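Chapter 6

Looking After the Bench Cell

Before you begin

You should have read Chapter 5 and be able to find the stop button on your own cell without looking it up. If you have to look it up, go and look it up now. We'll wait.

Most books on robots open with a welding line, all sparks and drama. This one has used a toy kitchen since Chapter 2, and the toy kitchen will be with us for a while yet. A cell that handles a plastic banana needs the same care as one that handles gearboxes, and the banana is cheaper to drop. The Driststead bench is one arm, one gripper, one white table and a set of play food that has worked harder than most graduate students.

By the end of the chapter you will be able to write a daily check for a cell like it, dress the cables so that they survive a week of reaching, and tell a worn finger from a badly taught position. The last of these causes the most arguments. The two faults look alike from a chair.
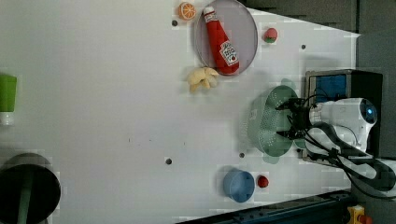

Figure 6.1 The Driststead bench, with the gripper at the colander. Note the cable loops at lower right.

Cables come first in this chapter because they come first in the repair log. A gripper cable leads a hard life. It is bent every time the arm reaches, twisted every time the wrist turns, and blamed for nothing until the day it fails, when it is blamed for everything. The usual mistake is to tie it down neatly with the arm parked. It looks splendid. Then the arm goes to the far corner of the table and finds out how much slack "neatly" left it.

Berhanu Ayele, who kept the bench running through its first year, wrote his rule for this on a strip of tape: "Reach first, tie second." Drive the arm slowly to every far point of its work, watch the loops at each one, and only then fix anything in place. Section 6.2 gives the full procedure. It takes 29 minutes if you are careful and most of a Saturday if you are not.

The fingers come next. Check that they are tight on their brackets, that they meet squarely, and that whoever changed them last changed both. A single new finger beside an old one will pick up a cup at a slight tilt, and somebody will then spend the afternoon adjusting the software to match the tilt. 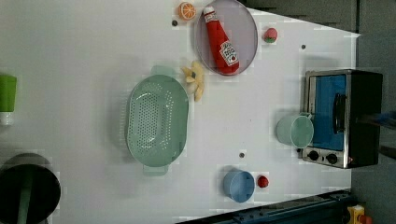 The third habit is putting the table back. A cell has a starting layout, and a fault report means very little if the layout had drifted before the run began. On the Obeidat sheet, used throughout this book, each item has its own line, and the line is signed before the stop is released. Students hate the sheet. They also tend to discover, near the end of term, that a grasp they had been "fixing" since March was perfectly good and the plate had been moved.

Wipe the surface while you are at it. Crumbs and dust belong in the log too, under "other," a heading you will come to know well.

Words to know: cable dressing, dress loop, finger pair, home position, starting layout, taught point.

6.1 The Daily Check

The check is done with the arm stopped and the person awake. Start at the base and work outward to the fingers, in that order every time, and write down what you find before you tighten it.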